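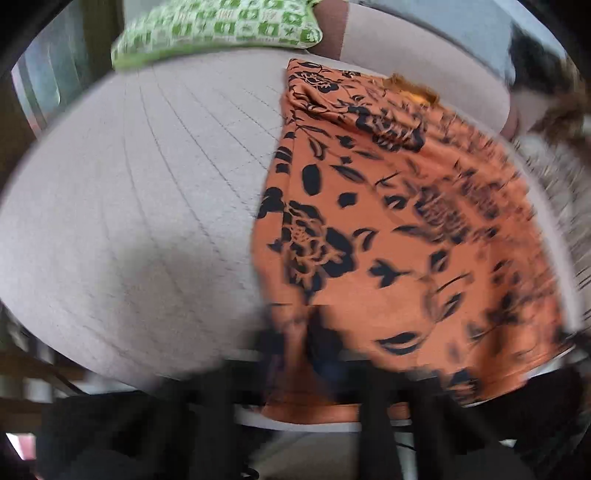 ## Fold it on the bed, and fold it tonight

The spring clear-out at Cosalside is back, and this year we're starting with clothes! Last December we took in 300 bags and boxes through the side door on Gallegos Street, and the thing we heard over and over from people dropping off was that the folding took longer than the deciding. So this month's home column is all about folding, and in particular about the garments that refuse to become a rectangle.

You know the ones. Robes, wrap tops, tunics with wide sleeves, anything that starts narrow at the shoulder and gets wider all the way down. They slide off the shelf, they come out of the drawer with a crease straight across the front, and most of us end up hanging them over a chair until the chair is full. I have been that person for years and I am a complete convert to doing it differently.

First, use the bed. A table is fine for T-shirts, but a long printed robe needs room to lie out flat, and a padded quilt or cover has just enough grip to keep slippery cloth where you put it. Leave the pillows at the top and clear everything else off. Work on one half and keep the other half free for the finished pile.

**How I do the wide ones**

1. Lay the garment face down and smooth it from the middle toward the sides with flat hands.
2. Look for knots and twists near the shoulders. Belts and ties love to hide in there, and one small lump will throw off every fold you make after it.
3. Bring each sleeve straight across the back.
4. Fold the wide bottom corners in until the sides run parallel. This is the step that changes everything – you now have a long strip, and a long strip is easy!
5. Fold up from the hem in thirds, or roll it if it's going in a suitcase.

Big prints are lovely to fold, by the way. If you finish with a flower facing up, you can spot the piece in a packed drawer right away. Plain dark things I roll, and I stand them on end in a shoebox.

A few readers asked about drawer dividers. I've been using the Hoko ones, the fabric kind that squash down at the sides, and I like them a lot for scarves and socks. For robes I don't bother. A well-folded robe holds itself up, and a divider takes space you could give to another robe.

If you're sorting as you go, keep the give-away bag out in the hall. Mine used to sit next to the bed and I kept fishing things back out of it (the same green cardigan, three times, and I still don't wear it).

**Bringing things in**

Drop-off is open from 3 p.m. until the lights go out, all through the month. Clean clothes, bedding and pillowcases are very welcome. Please don't bring pillows or mattress pads this time, as the shelves at Grultonier can't take anything bulky until the back room is painted. Belts should be tied to whatever they belong to. We had 59 loose ones left over in December and matched very few of them.

Folded is wonderful, but a bag of clean, crumpled clothes is fine too. There will be a long table set up by the door, and you're welcome to stay and fold with us for a while.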